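New code of practice for hand-held gripper work on shared floors

A code of practice for people who collect training data with hand-held grippers has come into use at the Cetstead hall, where several groups share one large floor. It covers walkways, cables, rest breaks, head-worn devices and the way recordings are labelled, and runs to 9 pages.

The code was drawn up by Rukura, which runs the hall, together with two of the groups that use it, Esquivel and Stillton. It applies to anyone carrying a gripper, including visitors on a day pass, and to the people who set up the fixed robot stations.

"Most of the written rules we had were about robot arms," said Niamh Geraghty, who edited the text. "They told you how far to stand from a machine. They had very little to say about a room full of people walking around with tools in their hands and looking at the tools."

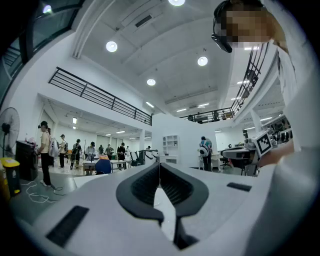 The first section deals with movement. Walkways must be kept at least 2 metres wide where the furniture allows it, and anyone recording has to stop before crossing one. People who need to step backwards during a task are asked to say so to whoever is working next to them. Bags may be worn on the floor but not left on it.

Cables get a section of their own. Loose runs must be taped or covered before a session begins, and the person who laid a cable is responsible for it until it is taken up again. Mains leads to fans and other movable equipment come under the same rule.

Recording is limited to 60 minutes at a stretch, followed by a break of at least 30 minutes away from the tool. An earlier draft allowed longer sessions for light tasks, but this was dropped after comments from the people doing the work. Lovely Ambrosio, a shift lead with Esquivel, said wrist strain was the complaint she heard most often. "It isn't a heavy thing to hold. You just hold it the same way for a long time," she said.

Finger pads and markers are to be checked at the start of each shift. A marker that is scratched, lifting at a corner or covered by tape must be replaced before any recording is made, and files already made with it have to be noted in the log.

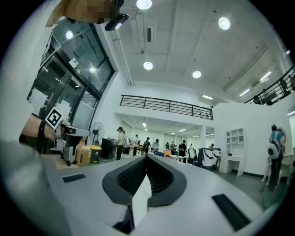
Data collection under way on the shared floor at Cetstead.

The longest section is on privacy. Faces of people who come into view must be blurred before files leave the site - this includes colleagues who have signed a consent form. Signs at each entrance have to say that recording may be going on, and anyone can ask for a clip to be deleted without giving a reason. Requests go to the duty desk and must be dealt with before the end of the next shift.

Uthai Phuthong, who looks after data handling at Stillton, said the blurring rule had caused the most argument. His team tried it out on over 2,000 clips before agreeing to the wording. Some detail near the edges of the picture was lost, he said, but the hands and objects were still usable.

Not everyone is content with the result. Liên Triệu, who trains new starters, would have liked a firm limit on the number of people working on the ground floor at one time. The code leaves that to the floor manager on the day. "We'll come back to it," she said. "I'd rather have a number on the wall."

The code is voluntary for other sites, and Rukura says it will send a copy to any group that asks. Comments on the present version can be sent in until June. Clodagh Corrigan, the hall's floor manager, will collect them, and printed copies are kept at the duty desk.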